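New putter, old stroke

I switched putters in November, after the leagues were done and there was nothing left to lose by it. The old one was a heel-shafted blade I had used since college. The new one is a Grarano mallet, 34 inches, and it cost me $249 at the Lirklow shop out by the highway. I had told myself I would not spend more than $200.

The reason was short putts. I keep my own numbers in a notebook, and from 4 feet I was missing far too many to the right. From long range I was fine. Jiahui Lu, who plays off a lower handicap than I do and has watched me miss most of them, thought the blade was opening on the way back and I was never getting it square again. She lent me her mallet for nine holes and I missed one short putt. That is not much of a test, but I went shopping anyway.
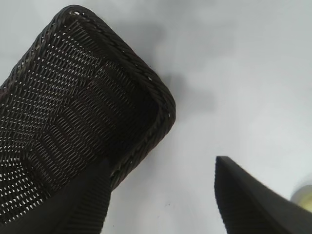
The fitting took 40 minutes. They put me on a mat, taped the face, and had me hit the same straight putt with five different heads. The Trukley was the best looking of them and I could not hit it at all. It has a full-toe hang and I pushed nearly every ball. The Grarano is face balanced and it just sat there. I did not love the sound, which is a dull click, but the ball started on line.

What I was not ready for was distance. The mallet is heavier than the blade and everything outside 20 feet went long. First round at Dai, I three-putted the second, the third and the seventh, all from running the first one past. The greens there are quick in the fall and I had not played them in a while, so part of that is on the course.

Since then I have been practicing indoors, mostly before work. I hit short putts down the hallway to a coin, then a set with my eyes closed, then stop. My count says I am past 4000 putts with it – the hallway carpet has a track worn in it now.

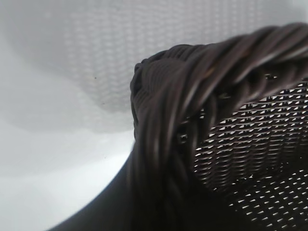

Dark brown wicker, twisted rim.

The push is mostly gone. When I do miss it is a small pull, and I would rather have that one. Speed is still a work in progress, and a hallway is no help with it. I tried a lighter grip and went back to the stock one after two rounds.

I am keeping the blade in the closet for now. Jiahui wants to buy it for her brother and I have not given her an answer.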